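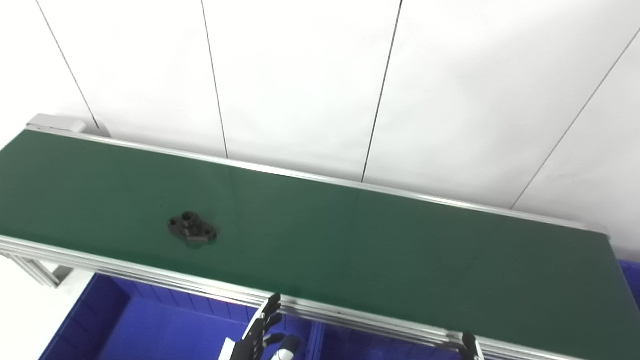 Department of Production Engineering, Oravec Technical Institute

The Case for the Plain Blue Bin

Discussions of sorting work tend to begin and end with the conveyor. Budgets are written for the belt, its drive and its frame, and the containers below are ordered last from whatever money remains. This department holds that the order should be reversed.

A belt carries a part for a short time. The bin is where the part stays until someone needs it again. A black flanged bracket shows up clearly against green, and most people will pick it out without effort. The harder question is where it goes next, and a poorly placed container makes that question harder still.

Gonzalo Montoya, who teaches our course in workplace layout, asks each new group of 20 students to set out the bins before they are permitted to touch the conveyor. The exercise takes 40 minutes – longer than many of them expect – and it regularly changes where the belt ends up.

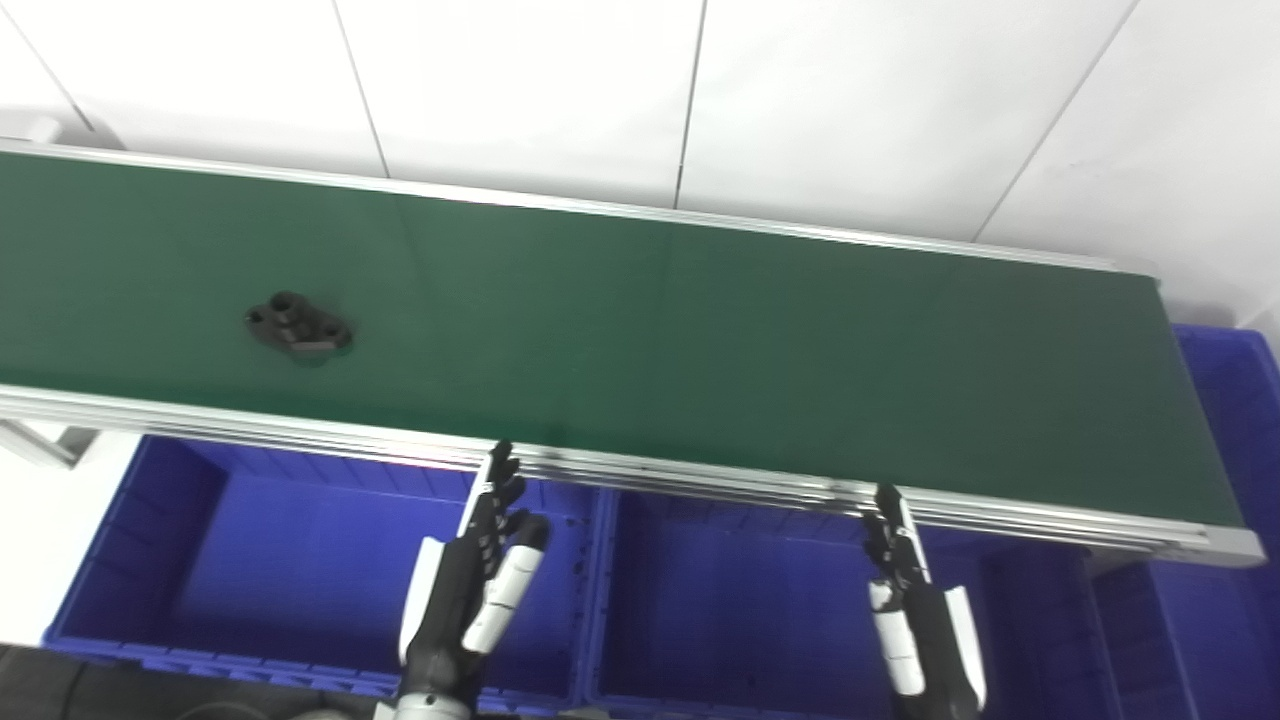
Storage bins below the conveyor, with a flanged part on the belt.

We favor open bins of one color, standing side by side and close to the belt. Critics at our Telotville campus argue that each bin should have its own color. The argument has merit in a large plant. In a teaching room with three bins, we believe position is easier to learn than a color code, and a bin that cracks can be replaced from the common stock.

Ribbed plastic is not handsome, and it will never feature in an equipment proposal. It does deserve a line of its own in the budget, entered before the belt is chosen. The department will ask for that change when the equipment plan is reviewed in August.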